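Notes from the Fulmont council race

Well, we finally got a verdict on the Derkach mailers, and I've been chewing on it ever since. If you missed the last issue, the short version is that Ihor Lytvynenko's campaign sent out 2,000 flyers in December paid for by a paving company that does business with the city. The elections board has now fined him 900 dollars. He paid it the same afternoon and told the paper he considers the matter closed. I bet he does!

I called Valentyna Pylypenko, who lost to him in the Derkach ward by 67 votes, and she was a lot calmer than I would have been. She isn't asking for a recount (the deadline is long gone anyway) but she does want the paving contract put out to bid again, and she's collecting signatures for that now.
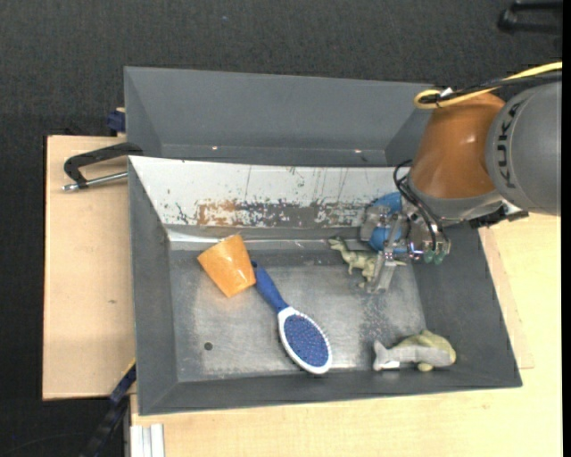

My own gripe is with the disclosure rules. A candidate in Fulmont gets 60 days after the vote to report who paid for what, so you and I go to the polls with no idea. The reports themselves are a mess too. I spent an evening with Lytvynenko's, and it was like a bin with an orange cup, a hairbrush and a toy dinosaur all lying on the same floor: printing next to pizza next to "services, other," with no dates on half of it. The paving money was on the last page, under postage.

Mirkis moved its deadline up to before the vote a few years back and the sky didn't fall. Drurach is looking at doing the same. I'd like our council to at least talk about it, and I've asked for it to go on the next agenda. If you want to come along and speak, write me back and I'll send you the sign-up form.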